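Electric yard tractors at Plornley: your questions

We are swapping the diesel tractors on the Plornley container yard for battery ones, built by Vadix. The same questions keep arriving at the gatehouse, in the canteen and occasionally through the window of a moving cab, so the answers now live on one page.

How many tractors are changing?

All 14 on the night roster first, then the rest when the second batch of chargers is live. The last diesel will be kept for the far end of Godoy Quay, where the ground cable is older than most of the drivers.

Will it pull a full load?

Yes. The Vadix tractor is rated for the same trailers as the diesel, including the ramp up to the rail sidings. It sets off rather more briskly than you may be used to, and the dispatch office would like its coffee left where it is, so go gently past their steps.

How long does a charge last?

A normal shift, with something left over. In the November trial we got roughly 214 trailer moves out of two tractors before either asked to be plugged in. Cold weather takes a bite out of that, as does driving with the heater on full and the door open. You know who you are.

Do I have to charge it to 100 per cent?

No. Plug in at every meal break, whatever the display says, and unplug when you come back. Short top-ups suit the battery and they suit the rota. The only full charge is the overnight one at the weekend, and the charger sorts that out by itself.

Where are the chargers?

Along the back wall of the old tyre store, bays numbered from the canteen end. Reverse in. The cables are long enough to reach a tractor parked nose first, but only by lying across the walkway, and we have already had that conversation.

What happens if I run flat in the middle of the yard?

Call dispatch on channel four and stay with the vehicle. It will warn you at twenty per cent, again at ten, and after that it drops to walking pace and beeps. If you manage to run flat after all that, recovery will be with you shortly and so will your supervisor.

They're very quiet. Is that safe?

It's the question we get most, and a fair one. Each tractor makes a low hum below jogging speed, and has a blue light that shines on the ground ahead. People on foot should still keep to the marked routes – a hum is easily lost next to a reefer stack. Radios with earphones remain banned, as they have been since long before any of this.

Do I need new training?

Yes, half a day. The morning is in the classroom at Flemthorpe and the rest is driving. Your existing yard licence carries over, and you will be paid for the travel. Sandwiches are provided, though we make no claims for them.

Can I wash it with the pressure hose?

The wheels and chassis, yes. Keep the lance well clear of the charging socket and the orange cables, and leave the battery casing to the workshop.
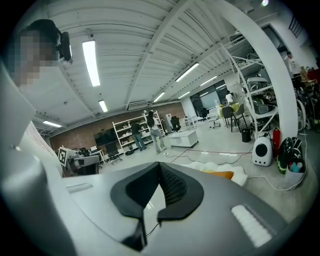
What did it all cost?

The chargers and groundworks came to £187 thousand. The tractors are leased, and the monthly figure is £2,886 each with servicing included. Diesel, tyres and the annual argument about the fuel bowser used to come out of a separate budget.

Will there be fewer jobs?

No driving posts are being cut. Two fitters have moved from engine work to electrical work and have a course booked. Refuelling has gone as a task, and we have yet to receive a complaint from anyone who used to do it in the rain.

Who do I ask if my question isn't here?

Cleiton Figueiredo in the workshop office, most mornings before ten. Faults go in the defect book as usual, with the tractor number and a description. "Making a noise" will be sent back to you.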